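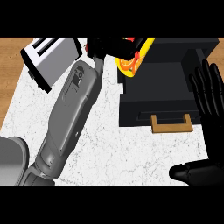 Chapter 7
When the Work Changes Hands

Learning goals
After reading this chapter, you should be able to:
- explain the difference between automating a task and automating a job
- describe how a worker's day changes when part of it is given to a machine
- identify costs that are often missed when a company plans for automation

7.1 A Kitchen in Custbridge

Toranero runs a staff kitchen in Custbridge that serves 2,691 meals a week. For years, the early shift began with putting away stock. Boxes of juice, snacks and dry goods had to be moved from the counter to the right cabinet or drawer, and it took two people most of the morning.

Before buying any equipment, the company tried the job in simulation. A model kitchen was set up on a computer, with a counter, a toaster, a cabinet with a drawer, and robot arms to do the handling. The arms practiced picking up boxes and moving them past the other things on the counter. The trials ran for 16 weeks.

Wayne Horrocks had worked the early shift longer than anyone else on the team. He was asked to sit with the engineers and tell them how stock was really put away. Some of what he knew had never been written down, such as which boxes crush easily and which drawer the cooks need kept clear before lunch. His title is now stock lead. He spends less time lifting and more time checking orders, and he is the person called when an arm stops.

Ornella Cocco, who worked beside him, moved to the serving line. Her pay stayed the same, but her start time did not, and she had to change her child care. The plan had set aside 60 hours for training. It had no line for changes like hers.

Most jobs are bundles of tasks. A machine usually takes over one or two of them, and the rest must be put together again in a new way. Section 7.2 shows how to break a job into its tasks, using the stockroom at Brikavgate as a second case.

Key terms: task, job redesign, simulation, displacement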